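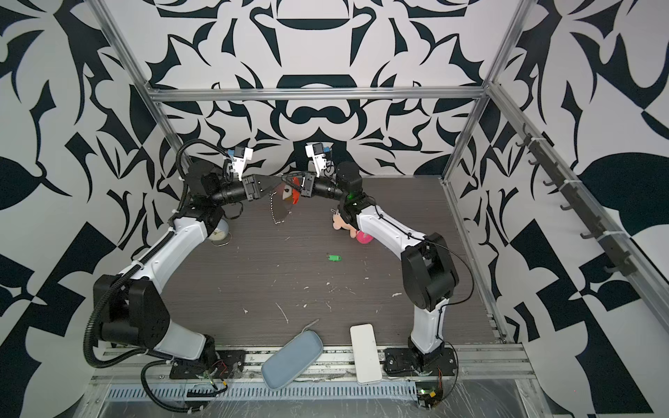 What do you use to clean white specks off a wood-grain tabletop without making the scratches worse?

A dry soft brush first, then a barely damp microfiber cloth, then a dry one. Most of the damage people blame on cleaners comes from rubbing grit around with a wet paper towel.

Forum > Furniture and Surfaces > Cleaning and Repair
Thread started 12 Nov 2023

gravelpit_ohio wrote:
First two lines are from the FAQ, and I agree with them as far as they go. My trouble is that I've done the brush and the cloth and there are still marks across the middle of my table. The top is wood-grain, I don't know if it's real veneer or printed. I bought it secondhand in August and the seller didn't know either. It gets used for everything small, so keys, metal tags and whatever else comes out of a pocket.

I would rather not sand it. Is there a way to tell what I've got before I buy anything?

tallowmere wrote:
Look at the edge and the underside. If the grain on top carries on over the edge in the same direction with no seam, it could be solid. If there's a strip of edging with a different grain, it's veneer or a printed surface. On a printed surface you will usually find the same knot or streak repeating somewhere if you look long enough.

Until you know, no sandpaper at all. I took 100 grit to a printed top once and was looking at brown paper in under a minute.

Benchdog_R wrote:
Don't overthink it. Clirier paste wax, thin coat, buff it off. It fills the fine stuff and you stop seeing it. Works on anything.

tallowmere wrote:
It doesn't work on anything. Wax on a printed top sits there and smears, and then the dust sticks to it. You'd be making more specks.

Benchdog_R wrote:
I've had it on two tops like that for years with no smearing. If it smears you used too much.

tallowmere wrote:
Maybe so. I'd still try a corner first.

gravelpit_ohio wrote:
Checked the edge. There is a strip, and the underside is plain with no grain, so veneer or print. I'll hunt for repeats tomorrow in daylight.

Second question while I have you. The wall behind the table is a big dark leaf pattern on white, scrolls and all. I like it but I lose things against it. If I drop something at the back of the table I can't pick it out. I was thinking of a hook rail on the side wall to keep the small things off the top altogether.

mossandlatch wrote:
Hook rail yes. I have one from Sarine and the keys never touch the table now. Get one with small hooks, big ones are made for coats and the rings slide off.

As for the pattern, mine is Feyisa in the large leaf and I don't lose anything. I put down a plain tray. Dark tray, light stuff on it, done.

Benchdog_R wrote:
A tray on a scratched table hides the scratches too. Cheapest repair there is.

mossandlatch wrote:
True, but put felt under it. Mine had a bare bottom and every time somebody slid it over there was a new line in the finish.

gravelpit_ohio wrote:
I sorted through what lives on the table to see what is really doing the scratching. My guess was the keys. Now I think it's mostly the flat metal tag, because it lies on the top and gets dragged by the handle. 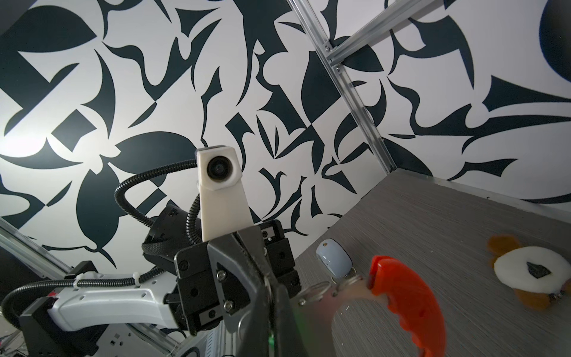

The soft things can stay where they are. The little felt and plush decoration can't scratch anything, and if anything it could go under something that does. The tag and its rings should hang up. Then there are the hard smooth pieces, which I'm less sure about. They don't have sharp edges but they would still push grit along if there is grit under them.

tallowmere wrote:
That's how I would split it. Anything with a key ring goes on a hook. The ends of the wire are what bites, run your thumb over the ring and you'll feel it.

For the hard smooth ones, a felt pad or a cloth mat. Brush the mat outdoors now and then or it turns into sandpaper.

Benchdog_R wrote:
Or wax the table and put things where you like. It's a table.

quietferry wrote:
Has anyone used the Prekex fill sticks on a printed top? The store had them next to the wax, and I have the same kind of marks.

tallowmere wrote:
Once. Good on a deep short scratch if you get the color right. Useless on a patch of fine ones, you end up with a shiny smudge that shows from across the room. Buy one shade lighter than you think and wipe across the scratch.

gravelpit_ohio wrote:
Found the repeat. Same streak twice, same little fork at the end, so it's print. No wax for now, sorry Benchdog. I'll order the rail and cut a mat, and try one fill stick on the longest mark near the front.

Benchdog_R wrote:
Fine, but try the wax on the underside of a leaf or a spare shelf some day. Thin coat.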